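Wukotus Issues Pad Replacement Notice for Vida Hand-Held Grippers

Fault leaves dark marks on tables, drops the occasional teacup

USSTEAD, December – Wukotus, maker of the Vida line of hand-held grippers, is asking customers to check the foam pads on their gripper fingers and to stop using any unit whose pads have begun to fray or hang past the finger. New pads will be sent free of charge. The company would also like to say sorry to the owners of several nice tables.

The notice covers 569 Vida units shipped from the Tolorov workshop. Wukotus has received 125 reports so far. Most concern pads that shed fibers or creep out of place on the finger. A smaller group describes objects slipping out of a closed grip, usually smooth ones, and usually ones the owner liked. Two customers reported minor cuts from picking up what had been a drinking glass.

The Vida is sold to labs and training shops that use it to record hand motions for teaching robot arms. A person squeezes the handle, the two fingers close, and the arm later copies the movement. When a pad shifts during recording, the arm learns to hold things slightly wrong and will then do so with complete confidence for as long as it is allowed to. Customers who trained an arm with a faulty unit should check the recordings before running that arm near people or anything breakable.

Wukotus traced the fault to the adhesive behind the pads. The pads were approved after a test of 400 grips, which they passed. The test was carried out on a foam block. Customers, it has since been pointed out to us, own very few foam blocks. 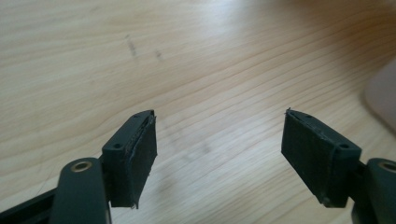 Vida gripper fingers in the open position. Pale fibers show along the edges of the foam pads.

Under repeated use on hard objects, the adhesive softens and the foam slides toward the edge of the finger. Once it overhangs, it rubs on whatever is underneath, and the edge starts to come apart. In-house trials also found that a badly worn pad can leave a gray smear on light wood. Our first advice to customers, that they try a darker table, has been withdrawn.

What to do now

Open the fingers fully and look at both pads under a good light. Loose threads along the rim, a lower corner sticking out past the plastic, or a pad that moves when pushed with a thumb all count as a fault. If you find any of these, put the unit away and contact the Usstead service desk for a pad kit.

Please do not trim the pads with scissors. Please do not glue them back down, either. We have now seen returned units repaired with wood glue, hot glue and chewing gum, and while the gum held best, it is not an approved repair.

Each kit contains two pads with a new adhesive, a scraper and a printed sheet of steps. Pads must be changed as a pair and left overnight before use. The fingers, linkage arms and pivots are not affected and do not need to be returned. Customers who prefer to have the work done for them can send the whole unit to Tolorov, with return shipping paid by Wukotus.

Units now leaving the workshop already carry the new pads. The grip test has been rewritten and uses glass, steel, glazed pottery and a wet bar of soap. The foam block has been retired from testing and holds open the door to the loading dock.

Kits ship in the order requests come in. Claims for damaged furniture should go to the same desk, with a picture of the mark and a note on what has already been used to try to remove it.

About Wukotus

Wukotus designs and builds hand-held grippers and spare parts for robot training. Its offices are in Usstead and its workshop is in Tolorov.

Media contact: Wukotus Press Office, Usstead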